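3.2 Storage containers and surface wear

The second part of the study dealt with the containers in which small goods are kept between delivery and sale. Stores in Arville and Kosura were visited in March, and the staff of each were asked how long their bins had been in service, how they were cleaned and when they were last replaced. Few kept written records. Havlíček had already noted the same gap in her survey of the Dasten warehouses, where the age of a bin could be judged only from the state of its inner surfaces.

Wear was graded on a scale from 0 to 8, with 0 given to an unmarked surface and 8 to one that had lost its original finish over most of its area. Floors and inner walls were graded separately, as the two are exposed to different kinds of contact. Scratches, chips and scuffed patches were entered under separate headings. 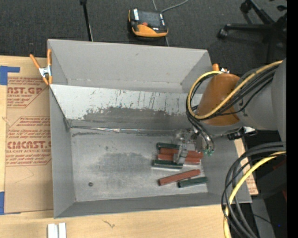

Figure 8. Open-topped grey storage bin with scratches and a dark scuffed patch on the inclined inner panel, and a blotchy floor.

The grades were then compared with the number of times a container had been filled, as estimated by the store managers. Up to nearly 4000 fillings the floor grade rose steadily, while the wall grade changed little. Above that figure the two moved closer together. The Farahani store did not follow this pattern: its walls were graded higher than its floors at every stage. Its staff tip goods in from the side, and this may account for part of the difference.

Cleaning had a smaller effect than expected. Containers washed after every 100 fillings received much the same grades as those that were only wiped out by hand. The choice of cleaning agent is considered in the next section.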